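Home | Posts | About me | Contact

Teaching two arms to wait for each other

In May I promised to write about the scheduler, and then I did not write anything for many weeks. I am sorry for this. The code was changing too fast, and each time I started a post, it was already wrong by the evening. Now it is quiet enough that I can explain what we have.

The project is called Katona. It is the program that sits between the planner and the two arm controllers and decides who may move and when. Before Katona, every arm had its own queue of motions, and the only protection was a collision check made one time, at the start of the motion. If the left arm planned a path while the right arm was standing still, the path was good on paper. Then the right arm began to move and the paper was worth nothing.

My first idea was a big lock. One arm takes the lock, the other arm waits. Kelechi Ibrahim laughed when I showed him this, but in a kind way, and he said to measure it first. So I measured. It was safe and terribly slow, and the second arm was a very expensive decoration.
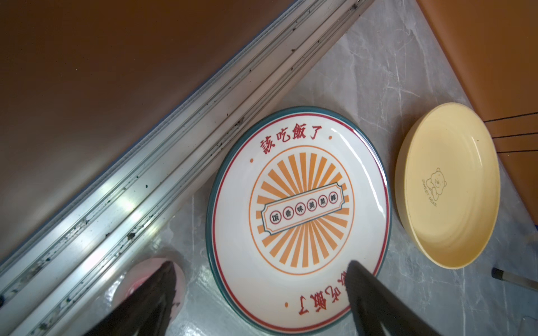 The second idea is the one that stayed. We cut the shared space into zones, and a motion must reserve all the zones it will pass before it starts. The cell is divided into 50 zones now. I tried larger ones first, but then two arms could almost never work together, and with very small ones the reservation step became heavy. The sizes are not equal. Near the rail they are big, because the arms pass there quickly, and at the back they are small.

A reservation is only a list of zone numbers and a time window. When the arm leaves a zone, it gives the zone back immediately, it does not wait for the end of the motion. This small change gave us more than all my clever work on the path costs, which I will not describe here because I am a little ashamed of it.
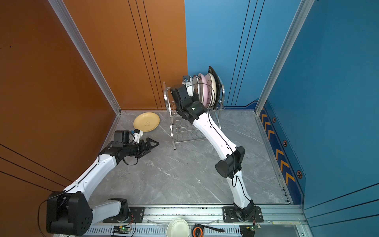 Right arm in at the dish rack, left arm with its gripper open near the yellow plate.

The difficult part was deadlock. Left holds zone 12 and wants zone 13, right holds zone 13 and wants zone 12, and both are very polite and wait forever. Everybody who studied operating systems knows this problem, and I also knew it, and I still built it into the first version. Fatima Olatunji found it in the logs during her first evening with the code. Now a motion takes all of its zones in one step or it takes none.
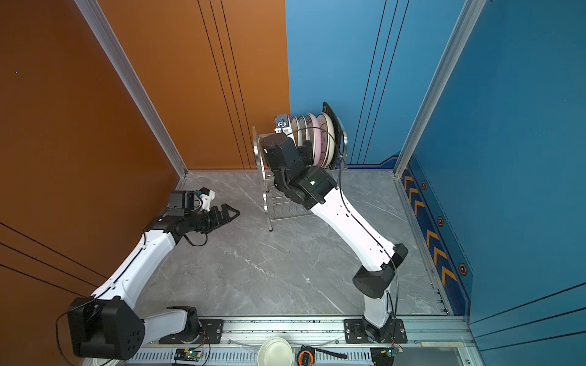 Perception is the other half of the waiting problem, and for a long time I did not see that they are connected. The planner asks the camera node for a fresh estimate of the object poses before each grasp, and a slow answer means the arm keeps its zones without moving. Plates standing on edge are the worst case for us. With five of them side by side in a rack, and a wrist already in among them, a fixed camera sees mostly rims and the arm itself. The fitting step then tries many poses which are nearly equally good. We gave it a time limit, and if the limit passes, the arm backs out, returns its zones and asks again later from another view. Karim Shboul wrote the retry logic -- it is the cleanest file in the repository.

For testing I replay recorded requests against the scheduler without any hardware. The set has 1,524 requests in it, and I run them all before every merge. It catches the stupid mistakes. It does not catch the timing ones, because the replayed arms are always exactly on time and the true arms are not. 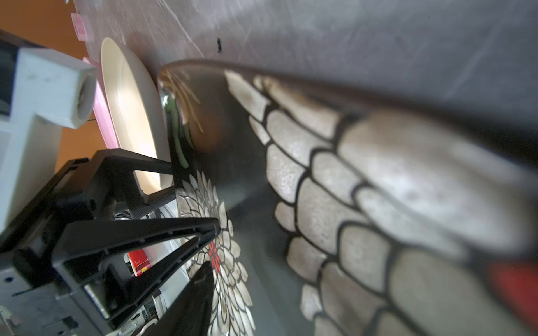 Why not plan for both arms together, as one robot with many joints?

We tried it for a while, and the paths were beautiful. But each small change in one arm's task meant planning again for both, and the planning time went up and down so much that I could not promise anything to the layer above. Separate plans with reservations give worse paths and a steadier rhythm, and for our work the rhythm is more important.

Next I want to make the time windows smarter. At the moment they are fixed with a safety margin that I chose by feeling, and Kelechi does not like it -- he is right. I have a branch where the margin comes from the measured delay of each controller, but it still fails on some replays and I do not understand why. If you have worked on something similar, please write me through the contact page. I answer slowly, but I do answer.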